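I'd been meaning to try the Hurkik annotation kit since Renata Quiroga mentioned it in March. It's a set of tools for cutting long head-camera recordings into small labelled steps, so a robot policy can learn from people doing fiddly jobs by hand. I ran it on our paperwork set, 2624 clips of desk work. 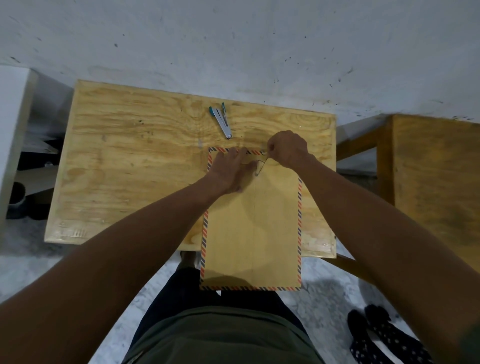
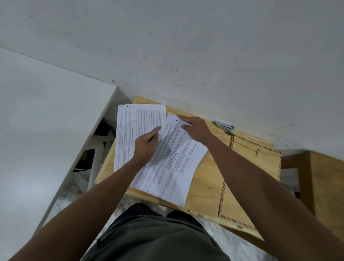
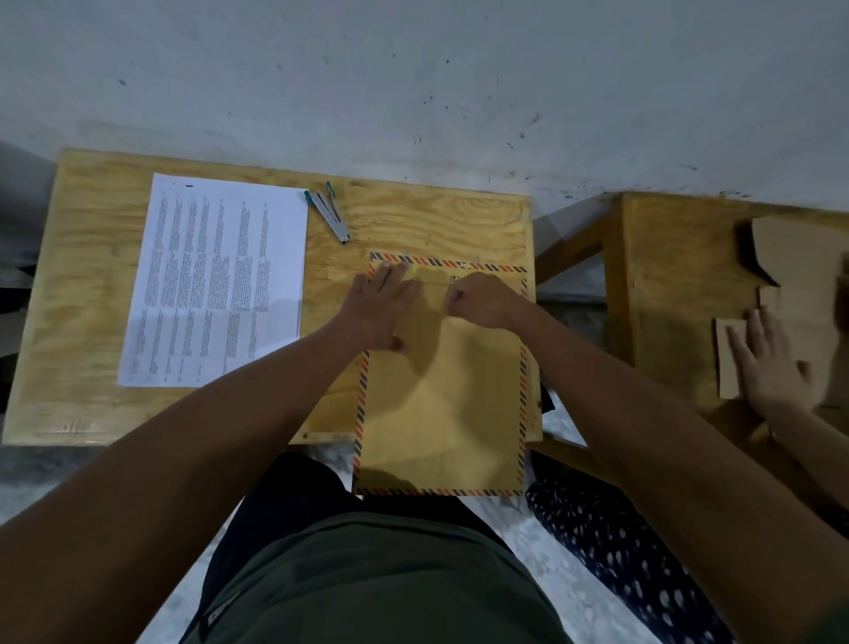

The step splitter is the bit I'd pay for. You give it a long recording and it suggests where one action stops and the next begins, and it's pretty good whenever the hands travel a fair way! It's much weaker on small finger work. With the metal clasp on the airmail envelope, where the left hand stays flat on the paper and only the right one is busy, it kept lumping everything into a single step called "hold envelope". The two sheets of print did far better (pointing fingers seem to be easy for it).

For the test itself I trained the same small policy twice, once on the kit's labels and once on labels Rhiannon Ruddock had done by hand. Out of 22 trials on the envelope job, the kit's version finished 9 and Rhiannon's finished 4 more than that. A bit of a gap, but hers took most of a fortnight and the kit was done before lunch.

Grumbles: the export menu is a maze, undo only goes back one step, and the manual still describes the old layout. I'd also love a way to lock a label once I've fixed it, as re-running the splitter wiped my corrections twice. I'm keeping it for the first pass and doing the clasps myself.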